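Skesside Baking Notes

A table of home bread and cake recipes from the Skesside valley, typed up from local booklets and recipe cards. Version 3.

What is in it

The collection has 316 recipes taken from 39 sources. Most sources are stapled booklets sold by schools, chapels and a bowling club. The rest are card files lent by families in Skesside and Tornumthorpe. Each recipe was typed from scans, then split into ingredient lines and method steps. Of the 316, 168 give an oven temperature or a gas mark. The others say things like "a good hot oven" or say nothing.

Files

recipes.csv has one row per recipe. It holds the title, source code, page, yield, oven setting as printed, and the full method text.
ingredients.csv has one row per ingredient line. It links back to recipes.csv through recipe_id.
sources.csv has one row per booklet or card file, with the place, the kind of source and the decade if known.

All files are UTF-8 with commas between fields and a header row. Fields that contain commas are in double quotes. Line breaks inside the method text have been changed to a vertical bar.

Columns in ingredients.csv

recipe_id: matches recipes.csv
line_no: order on the page
raw_text: the line exactly as printed, errors included
amount: number only, fractions written as decimals
unit: see below
item: the ingredient name in lower case
item_group: flour, fat, sugar, egg, liquid, raising agent, fruit, spice or other
note: anything left over, such as "sifted" or "if you have it"

Units

Nothing has been converted. If the page says ounces, the row says oz. A cup in one booklet may not be the same size as a cup in another, and a few of the older cards use "teacup" and "breakfast cup" side by side. These are kept apart as teacup, bcup and cup. Please don't merge them unless you have a reason you are willing to write down.

"Knob," "walnut," "pinch" and "handful" are allowed values in the unit column. Where the page gives no amount at all, amount and unit are both blank.

Yeast is a known problem. Many recipes do not say whether they mean fresh or dried. The item column says "yeast" in those cases and the item_group is still raising agent. An earlier version guessed from the amount. I took the guesses out because too many were wrong, mostly in the tea bread recipes.

How the typing was done

Scans were made flat at 300 dpi where the binding allowed it. Text recognition was run on the printed booklets with Flasoder, then every page was read against the scan by a second person. Handwritten cards were typed by hand from the start. Text recognition on them was slower than typing once the corrections were counted in.

Stains, tears and crossings-out are marked in the method text with square brackets:

[illegible] for a word that cannot be read
[struck] before a word that was crossed out but can still be read
[added] before a word put in later in another hand

Notes in the margin are included only if they change the recipe. "Use less sugar" is in. Shopping lists and phone numbers are out.

Duplicates

The same recipe often turns up in more than one booklet with a word or two changed. These have not been removed. The column same_as in recipes.csv points to the earliest known copy. If you are counting how common a recipe was, leave the copies in. If you are comparing ingredients across different recipes, filter to rows where same_as is blank.

The fat rascal and the plain seed cake are the two most copied recipes. Several seed cakes differ only in the order of the method, and they are still linked as copies.

Names and privacy

The booklets credit most recipes to a person, usually as "Mrs." and a surname. Those names are not in the files. Families who lent cards were asked if they wanted credit, and the ones who did are thanked in sources.csv.

Known gaps

Town booklets are better covered than the farms up the valley. There are no recipes from bakeries. Decades in sources.csv are often worked out from the advertisements on the back pages, so treat them as a best guess and check the date_basis column before plotting anything over time. Savory baking is thin: a few cheese scones and two onion loaves.

The recipes have not been tested. Some have clear misprints, such as a tablespoon of baking soda in a small batch of scones. Raw text keeps the misprint, and the flag column in recipes.csv has the value "check" where the amount looks unsafe or would plainly spoil the bake.

Changes in version 3

Added the Pathak card file, which is where most of the griddle breads come from.
Split the old "measure" column into amount and unit.
Removed the yeast guesses.
Fixed page numbers for source 14, which had been scanned with the center pages upside down.
Renamed same_recipe to same_as.

Use

You may use, change and share the tables, with credit to Skesside Baking Notes. The scans are not part of the release. Copyright in some of the booklets is unclear, so please ask before reprinting a full method in a book you plan to sell.
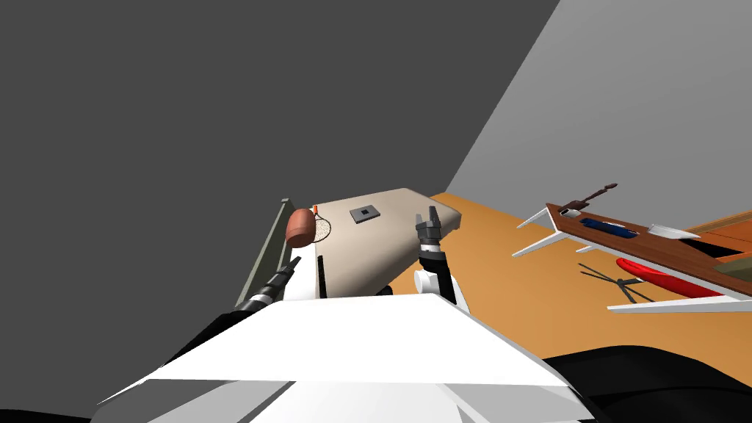 Sakda Wannasri
Editor and maintainer, Skesside Baking Notes

Corrections are welcome. Send the recipe_id, the line number and what you think the line should say. If you own a copy of the booklet, a scan of the page helps a great deal. Fixes are collected and go out together in December. New booklets can be sent at any time, and will be scanned and mailed back. I am still looking for the second Tornumthorpe school booklet, the one with the green cover.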